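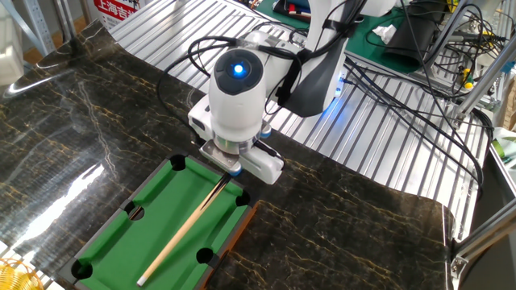 **Figure 3.** Cue held in the parallel gripper over the miniature table, no balls on the felt.

### 4. Student task: straight shots on a small table

The pool task was the third and last of the year's project briefs, and the one the students picked themselves. Brief was short: arm holds a cue, hits the white ball, white ball hits one other ball, other ball goes in a pocket. No spin, no banks off the rail. Two teams, Osska and Vitberg (names chosen by the students, we kept them for the tables). Lead on Osska was Lilla Antal, on Vitberg Parvaneh Jalali. Supervision by the second author.

**4.1 Setup.** Set-up shared by both teams. Miniature table with six pockets, wooden cue, one arm with a parallel gripper (Fig. 3). Table sits over a glossy black marble-patterned sheet laid on the slotted aluminium bench. The teams asked for a matt sheet in May and we did not get round to it. This mattered more than we expected, see 4.4.

Pocket centres were touched off by hand with the cue tip at the start of each session and saved to a file. Both teams used the same file format so that sessions could be swaped. Rails not modelled at all. Ball positions came from an overhead view, colour threshold on the felt first, then circle fit.

**4.2 Holding the cue.** Most of the early work went here. A cue is long, the fingers are short, and any slack at the grip turns into a large error at the tip. Vitberg tried gripping at the balance point. Osska gripped further back and took the extra droop. We had no strong view beforehand. After two sessions Osska's version was used by everyone, mainly as it kept the gripper housing clear of the rails on shots near a corner.

The angle of the cue is a compromise. Flat is best for the shot but the gripper will not go that low over the table. Steeper and the ball hops. Students settled on one fixed tilt and never changed it during scored trials. A thin rubber sleeve on the fingers was tested and dropped, the cue crept forward in it after repeated hits and had to be reset.

Cables were a nuisance. The bundle loops round the wrist and upper arm, and with a large wrist turn it pulls. Kirsty Yule wrote a small check which refuses any shot needing more than a set wrist rotation from the rest pose; it offers the next best pocket instead. Crude, but no more stops from cable drag after it went in.

**4.3 Trials.** A trial is one shot, balls placed by a student from the other team following a printed card. 400 shots were planned, 378 were scored. The rest were thrown out, mostly for a card misread or a ball nudged by a sleeve. Every thrown-out shot was agreed by both teams before the result was written down, except on the first day, when we had not thought of the rule yet.

Of the scored shots 149 went in. Misses split into three kinds: aim, strength, and what the students logged as "odd", meaning the tip did not meet the ball cleanly. Odd misses came in clumps, usually late in a session. Jalali's guess is slow slip at the grip. We think so too but did not measure it, a mark on the cue at the finger line would have been enough. Next year's brief asks for it.

**4.4 Reflections.** The sheet throws back the ceiling light. When the overhead view was widened to take in the whole table, the glare was sometimes fitted as the white ball. Vitberg masked everything outside the felt; Osska raised the threshold and lost balls close to the rail. The mask is the better fix and is now in the shared code. Neither team checked for this until a shot had been aimed at the bench.

**4.5 What the students said.** 14 students filled in the end form. Free text only, no scores. Most wrote about the grip, few about the aiming maths, though the maths took up more of the taught hours. One wanted the touch-off step done automaticaly. Two said swapping sessions between teams was the most useful part as it made them write down things they would otherwise have kept in their heads. Several asked for longer sessions, which the lab booking does not allow at present.

Full shot cards and the wrist check are in Appendix B. Results by pocket follow in Section 5.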